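Listano retira dos lotes de su complemento de cardo mariano por una desviación en el contenido de silimarina

Complementos alimenticios | 30 de octubre de 2019

La empresa Listano ha comunicado a sus distribuidores la retirada voluntaria de dos lotes de Coluvora, un complemento alimenticio en cápsulas a base de extracto seco de cardo mariano. El motivo es una desviación entre la cantidad de silimarina declarada en el etiquetado y la obtenida en un análisis de control. La medida afecta a 1000 envases, de los cuales 300 seguían en el almacén central en el momento del aviso y quedaron bloqueados el mismo día.

Según la nota técnica remitida a los puntos de venta, el etiquetado de Coluvora declara 300 mg de extracto seco por cápsula. El contenido total de extracto se ajusta a lo declarado. La discrepancia se encuentra en la fracción activa, expresada como silibinina, que en las muestras analizadas quedó por debajo del margen de tolerancia fijado en la especificación interna del producto. La nota no incluye el valor exacto de cada muestra, que se facilitará en el informe definitivo.

El análisis fue realizado por el laboratorio Ortuño mediante cromatografía líquida de alta resolución con detección ultravioleta. Se tomaron cápsulas de distintos envases de cada lote, se homogeneizó el contenido y se procedió a la extracción con metanol. Los resultados se compararon con los de un lote anterior conservado como muestra de retención, que sí cumplía la especificación. El laboratorio descarta en su informe preliminar la presencia de disolventes residuales y de metales pesados por encima de los límites aplicables, y no ha detectado contaminación microbiológica.

Listano subraya que la retirada responde a un defecto de calidad y que no tiene constancia de reacciones adversas asociadas a los lotes afectados. Quienes hayan adquirido el producto pueden devolverlo en el establecimiento de compra, con el envase abierto o cerrado, y solicitar el reembolso. No es necesario presentar el tique si el número de lote resulta legible en la base del frasco. Las compras realizadas a través de la tienda en línea se tramitan por correo electrónico y el importe se abona por el mismo medio de pago utilizado en el pedido. 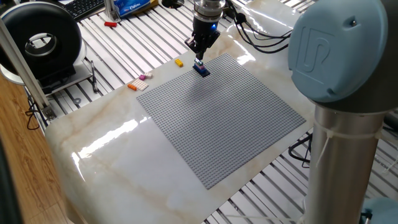 Tiempo de lectura: 5 minutos

La materia prima procede de Pludau, proveedor de extractos vegetales con el que Listano trabaja en régimen de suministro anual. Los dos lotes retirados se fabricaron a partir de una misma partida de extracto. El certificado de análisis que la acompañaba recogía un valor conforme, pero obtenido por espectrofotometría, un método que cuantifica el conjunto de los flavonolignanos y otros compuestos fenólicos con absorción en la misma región del espectro. La cromatografía separa los componentes y permite cuantificarlos de forma individual, por lo que las cifras de ambos métodos no son directamente comparables.

"El certificado era correcto para el método indicado. El error estuvo en aceptarlo como equivalente a nuestra especificación, que está redactada en términos cromatográficos", explica Tomos Mostyn, responsable de calidad de Listano. Mostyn añade que el procedimiento de recepción ya se ha modificado: toda partida de extracto estandarizado deberá llegar con un certificado obtenido por cromatografía y quedará en cuarentena hasta disponer de un contraanálisis propio.

La diferencia entre métodos es un asunto conocido en el control de extractos de cardo mariano (Silybum marianum). La silimarina no es una sustancia única. El término designa una mezcla en la que figuran la silibinina A y B, la isosilibinina, la silicristina y la silidianina, en proporciones que varían con el origen del fruto, la época de recolección y el disolvente de extracción. Dos extractos etiquetados con el mismo porcentaje de silimarina pueden presentar, en consecuencia, perfiles distintos. Para el consumidor esa información rara vez es accesible - la etiqueta suele recoger un solo valor y no menciona el método con el que se ha determinado.

En el caso de Coluvora, la etiqueta tampoco especificaba el procedimiento analítico. Listano prevé incorporarlo a la ficha técnica del producto, disponible para farmacias y herbolarios, aunque no al envase. La empresa alega que el espacio del frasco ya está ocupado por las menciones obligatorias: denominación de la categoría, dosis diaria recomendada, advertencia de no superarla, indicación de que el producto no sustituye a una dieta variada y aviso de mantenerlo fuera del alcance de los niños más pequeños.

La nota dedica un apartado al material promocional. Algunos revendedores anunciaban el complemento con expresiones como "depura el hígado" o "regenera las células hepáticas", que no figuran en la documentación del fabricante. Listano ha pedido su retirada y recuerda que un complemento alimenticio no puede presentarse como tratamiento o prevención de una enfermedad. También insiste en que las personas con una patología hepática diagnosticada, las embarazadas y quienes tomen anticoagulantes o antidiabéticos deben consultar con su médico o farmacéutico antes de utilizar preparados de cardo mariano.

El resto de las presentaciones de la marca permanece a la venta. El formato de 100 cápsulas se elabora con extracto de otra partida, cuyo contraanálisis dio un resultado conforme. La versión líquida, sin estandarizar, no declara contenido de silimarina y queda fuera del alcance de la revisión.

Las existencias devueltas se almacenarán separadas del producto conforme - identificadas con etiqueta roja y registradas por número de lote - hasta que se complete la investigación. Después se destruirán a través de un gestor autorizado. Listano descarta reprocesar las cápsulas o mezclar su contenido con extracto de mayor concentración.

Pludau ha confirmado la recepción de la reclamación y dispone de una contramuestra de la partida, que se analizará por cromatografía en sus instalaciones con un representante de Listano presente. El informe definitivo, con los valores por muestra y la incertidumbre de medida, se enviará a los distribuidores en noviembre. La reposición de los lotes retirados queda condicionada a ese resultado.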